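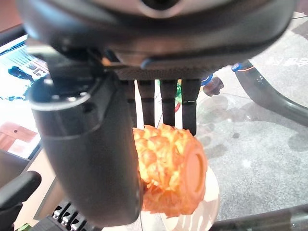 I have spent two whole evenings picking up a toy pineapple and putting it back on its plate, and I'd happily do a third.

We've got the Flakar on the arm at last. For those who haven't been following along, we had been using the Jafri two-jaw gripper on everything since February, and it's a good, solid, slightly dull thing. Flat jaws, straight in, straight out. It closes on a block beautifully. Give it something round and bumpy and you can spend a long time working out where the flat bits ought to go.

The Flakar has a big curved finger that swings in from one side and a row of thin black strips hanging down on the other, and whatever you're holding gets pushed up against the strips by the finger. I wasn't at all sure about the strips when I first saw it. They look like something off a comb! But the pineapple is covered in scaly bumps, and with flat jaws you end up balanced on two or three of the high ones, so the fruit rolls as you lift. Pressed against the strips it has more to lean on, and it mostly stays the way round you picked it up.

I did a run of 33 lifts with each gripper, same arm, same toy, pineapple lying on its side each time. The Jafri dropped or rolled it on 11 of them. The Flakar lost it on four, and two of those were my fault for coming in too high (I was nattering to Yasir and not watching the screen).

Things I like so far:

The curved finger is forgiving. If you're a bit off to the left it scoops the fruit back towards the middle and you get away with it. The Jafri would just knock the thing across the glass.

It's easy to see past. With the camera up at the wrist you look straight down the finger, and you can tell early on whether the round end of the pineapple is going to clear the strips.

It closes quietly. The Jafri has a whine that I'd stopped noticing until it wasn't there.
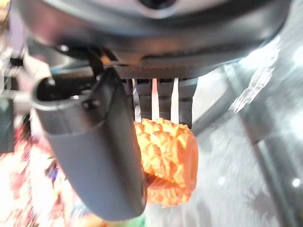

Wustow Robot Arm Club, Grippers and Cameras Group

And now the grumbles, because there are a few. It's heavy. Ours came out at 810 grams on the kitchen scales with the mounting plate on, and the arm does notice. I had to bring the acceleration down before the wrist stopped nodding at the end of a fast move, and I've still not found a setting I love. Noman thinks I should redo the payload numbers properly instead of fiddling, and he's right, and I'll do it at the weekend.

The finger is also big, so getting down beside something on a plate is fiddly. Coming straight down you tend to meet the rim first. Tilting the wrist to 45 degrees works far better, although then the strips arrive before the finger does and you have to creep the last little bit.

Then there's the glass table, which I have a love-hate thing going with. It throws reflections back at the wrist camera, and every time the arm moves they slide about. Our little colour-matching script copes with the orange toy because there's not much that orange in the room. Pale things are another matter. Aqeel tried adding the speckled piece with the white prongs and the script kept wandering off to chase bright spots on the glass. Manual exposure helped a lot. We set it low, until the highlights stopped flaring, and left it there for the evening.
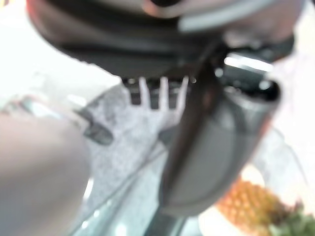
Wrist camera view: the speckled piece and its three white prongs, with the pineapple and white plate beyond.

I'd love to be able to say which gripper is better at the pronged piece, but I haven't done enough goes with it. My feeling is that the Jafri might win that one. Prongs are thin and straight and that's just what flat jaws are for. Chandrasekhar reckons you could go for the wide end with the Flakar and ignore the prongs altogether, so that's on the list too.

Somebody asked in the comments last time whether the Jallgate controller talks to the Flakar. Yes, it does! You need the newer firmware, and you have to swap the open and close limits in the settings or it'll do the opposite of everything you ask. I found this out with the pineapple already in its grip. Once that's sorted the force control is lovely, much smoother than I was getting before, and you can slow the last part of the close right down.

Next up: the pronged piece with both grippers, a matt sheet over part of the glass to see what the script makes of it, and the payload numbers (yes, Noman). If you've had a Flakar running on a small arm, do leave me your acceleration settings, I'd be very glad of them.

Last updated: October 6, 2020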